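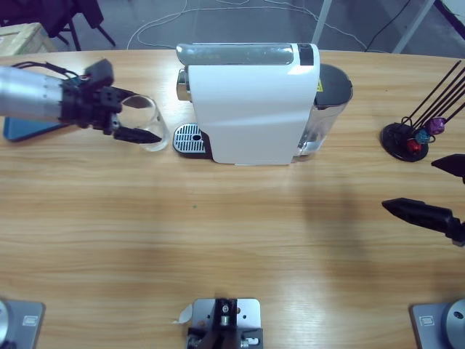

*Fig. 1. Coffee station. Left gripper closed on the glass, right gripper open by the capsule stand.*

## Unit 6: Faults that don't stop the robot

Handout, Jun 3, 2020. Read before the lab.

The case is the cup placement fault from the Tretstead coffee task. The left arm brings a glass to the drip tray, the right arm handles the capsule. In September the left arm set a glass down on the edge of the tray and let go. The glass tipped and broke on the table. The controller logged the step as complete and the right arm went on to reach for a capsule. Jannik Brandes pressed the stop.

### What the log showed

- Gripper width at release: normal
- Arm position error: within limits
- Fault codes: none
- Tray position: last taught 266 cycles earlier

The machine had been pushed 15 mm along the table during cleaning. The arm went to the taught point, and the tray was no longer under it.

### Points for the lecture

1. A closed gripper reports a width. It does not report whether the glass is upright or what is below it.
2. "Step complete" meant that the fingers had opened. Write down what your own program means by it.
3. Clear glass is a hard case for depth cameras. The table grain shows through the wall of the cup, and the depth reading can come from the wood behind it.
4. The two arms ran on separate step lists. The right arm had no check on the left one.

### Changes made

Ebbe Midtbø added a position check on the machine at the start of each cycle and a hold on the right arm until the cup is confirmed. Glass was replaced with plastic for all untested programs.

### If a glass breaks

Press the stop. Leave the grippers as they are. Do not reach between the arms until the supervisor has locked out both. Pieces go in the hard bin, and the fingers are wiped and checked for chips before restart.

### For next time

Write half a page on point 4. Where would you put the check, and what should the right arm do if it never gets an answer?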